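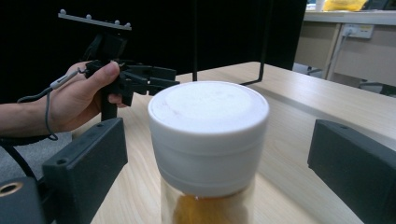 Jar day. One gripper reaching in from the left, lid still on.

25 Jan 2018

I promised in my last post to write something about the numbers, and now I have them, so I will try.

For the readers who are new: since April I have been working in Penville on a small project we call Flirnlow. We want a robot to learn two-handed tasks from people, and we collect the examples without any robot. A person holds a gripper in the hand, does the task at a table, and the camera on the gripper records everything. Later a policy is trained on these recordings and runs on the real arms.

My question this month was simple. If I have time for 2000 demonstrations, is it better to record one jar 2000 times, or to divide them between several jars? I took four jars with different lids and trained both versions with the same settings. Then I tested on a jar that neither version had seen.

The policy from the mixed set opened the new jar in 68 percent of the trials. The policy from the single jar was much worse. I am not giving its number yet, as I found a mistake in how I reset the table between trials and I want to repeat that part. But the difference is big enough that I do not expect it to disappear.

What surprised me more was where the failures come from. I was sure the turning would be the difficult part. In most failed trials the turning was never reached – the gripper closed a little too high on the lid, slipped off, and then the policy stayed in the air as if it was thinking. Wide smooth lids are the worst for this. With a narrow lid the same error in height does no harm.

So the next step is to record more approaches and fewer complete openings. I would also like to try starting each recording from a different side of the table, which I was too lazy to do the first time.

Our partners in Allosdale will repeat the test on their own arms. I will also show the first results in Nagano, if my abstract is accepted. I still have to write the abstract, and the plots have ugly colors.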